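About Skikell

Skikell tests robot arms for household use, and most of the work happens in simulated kitchens before any hardware is switched on.
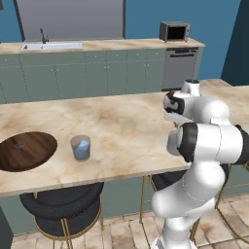 The company was set up in Drukenville after a fault. Our founders were then writing motion software for Kubiak, a single-arm platform intended for light kitchen tasks. During a long run on a Thursday, the controller lost its joint position feedback and kept using the last valid reading. The arm continued along its planned path with no knowledge of where it was. The watchdog should have stopped it within 5 milliseconds. It took over 200. The wrist struck the edge of a counter and the gripper mount sheared.

The area was fenced and there were no injuries. The review found that the watchdog had been tested only with the arm at rest, where a late stop looks the same as a prompt one. The stop signal was also queued behind routine logging traffic - a design choice that had passed two earlier reviews.

We now do that kind of testing for other developers. Our simulation package, Culico, runs the customer's own controller against a modeled arm and room, then introduces faults at set points in the motion: frozen encoders, dropped packets, a gripper that reports closed when it is open, a brake that engages late. The current library holds 32 fault types. Of these, 31 can be repeated on a physical arm in our test cell. The remaining one, loss of a main joint brake under load, is run in simulation only.

Each customer receives the fault log, the measured stopping times and the distance traveled after each fault. Failed runs are reported in full. We do not certify products, and a Skikell report should not be presented as a certificate.

The test cell in Drukenville is open to customers by appointment. Visitors remain outside the fence while the arm is powered - this includes our own staff when they are not assigned to the run.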